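Participants wanted for gripper comparison study, Clilthorpe test room

We are looking for people who want to help us compare two robot grippers. The work is done by remote control: you sit at a desk, you hold a hand controller, and the arm on the table follows your movement. You pick up small toy blocks from a wooden board and put them back where the instruction sheet says.

The first gripper is the one we use now. The second comes from our partner Dredia and has softer finger pads. We want to know which of them people learn faster, and which one drops fewer blocks. The arm and the cameras stay the same for both.

What you will do

One visit takes up to 145 minutes, with a pause in the middle. You try both grippers, and the order is decided by lot. After each part you fill in a short form about how tired your hand is and how well you could judge the distance. We record the arm and the board, but we do not record your face or your voice.

Who can take part

You must be 18 or older and have normal or corrected sight. Left-handed people are very welcome - we have too few of them until now. Experience with robots is not needed. If you worked for Govbridge on the earlier controller trial, please write this in your message, because you will be put in a separate group.

Payment

You receive a voucher at the end of the visit, also if you decide to stop early. Travel by bus or train is paid back when you bring the ticket.

Where and when

Room 508, Fernandes building, Clilthorpe. The entrance is on the side of the parking lot, and you ring the bell marked Test Room. Visits begin in December, mornings and afternoons.

How to apply

Write to Rui Esteves at the reception desk of the building, or call extension 2255. Please give your name, which hand you write with, and the times that suit you. The last day to apply is 26th October. 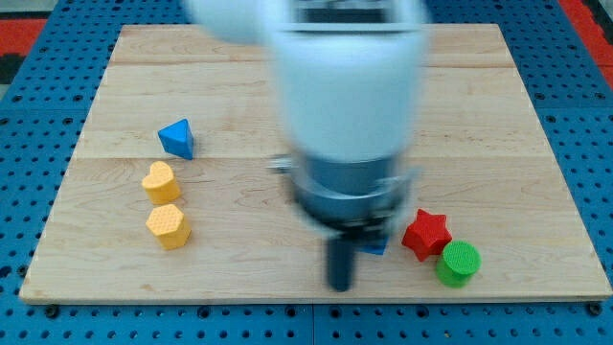 Marta: I would like to come, but I wear glasses with quite strong lenses. Is it a problem for judging the distance, and can I try the controller for a few minutes before the measured part begins?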